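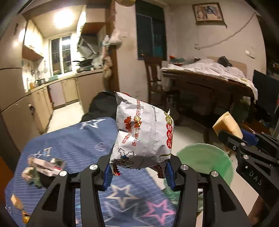

The Slow Science of Thin Film

Flexible packaging is among the least examined objects in the average home. A snack bag is opened, emptied and discarded within minutes. A tissue pack lasts a little longer, usually in a drawer or beside a bed. Both depend on plastic film thinner than most writing paper, and both are judged by a single test: whether the contents are in usable condition when someone reaches for them.

At Itholm, a packaging laboratory that tests film for converters and fillers, that question is broken down into smaller ones. How much water vapor passes through a given area in a day? How much oxygen? What force is needed to peel the seal, and does the film tear in a straight line once the tear has started? The answers rarely point to the same material.

Polyethylene is cheap, soft and a good barrier to moisture. It is a poor barrier to oxygen. Polyester is stiffer, prints well and holds its shape under heat, but it does not seal easily to itself. A typical snack laminate therefore uses a polyester or polypropylene outer web for print, a very thin layer of vapor-deposited aluminum for barrier, and an inner layer that melts at a lower temperature and forms the seal. The aluminum in such a film is measured in nanometers. Creasing it hard enough produces fine cracks, and each crack is a path for gas.

Itholm's crease test addresses this directly. Samples are twisted and compressed on a flex tester, then returned to the permeation cell and compared with flat material from the same roll. In February the laboratory finished a series covering 965 samples of metallized film. The largest losses in barrier did not come from the thinnest films. They came from laminates in which the adhesive layer had cured unevenly, leaving the metal free to move against the layer beneath it.

The back seam is a separate problem. On a vertical form-fill-seal machine, flat film is wrapped around a tube, its two edges are joined in a long seam, and a pair of heated jaws closes the bottom of one bag and the top of the next. Where the back seam crosses the end seal, the jaws meet extra thicknesses of film. The step between the two zones leaves a small channel unless the sealant flows into it. Most leaks in finished bags are found there. Sarimar, which builds sealing jaws, now cuts a shallow relief at the crossing point and reports fewer rejects at the same line speed.
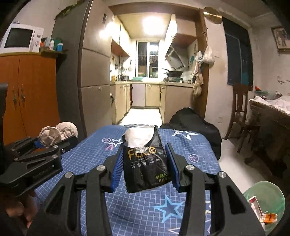 Tissue wrap has other priorities. The contents do not go stale, so oxygen barrier is of little use. The film has to keep out dust and damp, survive compression in a carton and open without a tool. Perforation does most of this work. The cuts must be close enough together for a finger to break the line and far enough apart for the pack to stay closed in transit. Akl, a converter supplying household paper brands, specifies the ratio of cut to uncut film separately for each thickness, and checks it again whenever the resin changes.

Ink coverage matters more than buyers tend to expect. A heavy solid color adds stiffness and alters how the film slides over metal. Dark wraps also show scuffing sooner, so they are often printed on the reverse of a clear web and laminated, which costs more and adds a layer.

That extra layer is the main obstacle to recycling. Mixed laminates cannot readily be separated, and most sorting plants send them to fuel or landfill. The alternative is a single-polymer structure, in which every layer belongs to the same family of plastic. Nudine, a project shared by 2 film producers and Itholm, has been running such a structure since last year. Its trial rolls are 1,820 millimeters wide and carry a coating in place of the aluminum.

Results so far are mixed. Moisture barrier is close to that of the standard laminate. Oxygen barrier is weaker in humid storage, and the usable sealing range has narrowed by four degrees – a small figure on paper, but enough to require new temperature controllers on older lines. The next rolls will use a heavier coating on the same base film.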